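Ruvance supplies kitchen and packing consumables to cafés, school kitchens, care homes, village halls and anyone else who gets through a lot of cling film. We sell rolls of film, foil, baking paper and food bags, along with the baskets, trays and racks to keep them in. We are a small firm and we deliver most of our orders ourselves.

Opening hours are 7.30am to 4pm. The trade counter shuts for lunch at 1pm and opens again at 1.45pm. 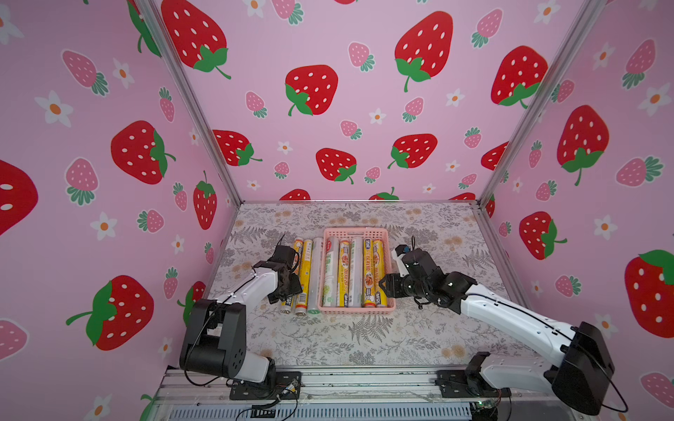
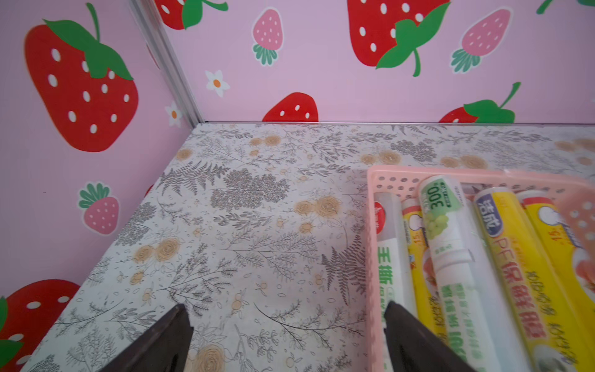
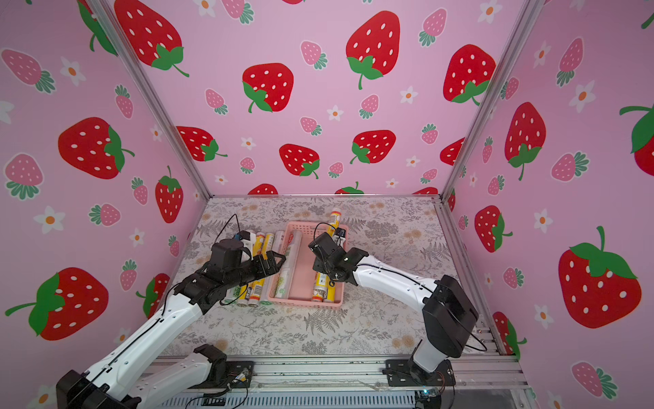
## How we started

Segundo Salazar ran the kitchen of a secondary school before he started Ruvance. He bought his film and foil from a large catering supplier that would only sell by the full case, and he had one cupboard to keep it in. Two other schools nearby had the same trouble, so he began buying cases and splitting them three ways. By the end of that school year he was doing it for eleven kitchens out of his garage.

Zarmeena Rajput joined as a partner the following November. She had worked in accounts for a builders' merchant and took over the buying, the invoices and the van bookings. She still does the first two. The garage was given up soon after and we moved to Unit 39, where we have been ever since. We took on the unit next door when it came free and knocked a doorway through.

## What we sell

We keep 845 lines in stock. The full list is in the catalogue, which we reprint once a year and post out free with your next order if you ask for it. The main groups are:

- Cling film, in 300mm and 450mm widths, boxed or as refill rolls
- Foil, standard and heavy duty
- Baking paper and greaseproof, on the roll or in cut sheets
- Food bags and freezer bags on the roll
- Bin liners, from caddy size upwards
- Storage baskets, drawer trays and wall racks
- Labels, date dots and marker pens

Ornier is our own range of film and foil. It is packed for us and comes in a plain box with the width and length printed on all four sides, which was Segundo's one request. Prita is our range of baskets and trays, sold singly or in stacks. We also carry Soomro paper goods, which we have bought since the garage days.

We don't sell food, cleaning chemicals or electrical equipment. We are asked about chemicals often and can tell you who we use for our own building.

## Split cases

You can still buy a single roll from us. The price per roll is higher than it is by the case, and both prices are shown on the list so that you can work out which suits you. Mixed cases are allowed within the same group, so half standard foil and half heavy duty is fine, but foil and bin liners in one case is not.

## Delivery

Delivery is free on orders over £50 inside our van area. Below that we charge £4.50. The van goes out every weekday and orders placed before 2pm normally go on the next day's run. If you are up a track, have a locked gate or need us to avoid the school run, put it in the notes box and it will be printed on the driver's sheet.

Outside the van area we use a carrier. Bin liners and long rolls can travel badly by carrier, so please check the parcel when it arrives and let us know of any damage within two working days.

## Working with schools and halls

Just over half of our customers are schools. We invoice at the end of the month, accept purchase orders, and can hold a standing order through term time and stop it for the holidays. Send us your term dates in the summer and we will set it up for the year. Halls and clubs that only order now and then can pay by card at the counter or over the phone and don't need an account.

## Returns

Unopened boxes can come back within 30 days with the delivery note. We can't take back food bags or film once the inner seal has been broken. Baskets and racks can be returned if they are clean and have no labels stuck to them.

## Visiting us

Unit 39 is at the far end of the estate, past the tyre place. Park in the marked bays on the left and leave the roller door clear for the van. The counter is through the blue side door. If you are collecting a large order, ring before you set off and we will have it stacked and ready by the door.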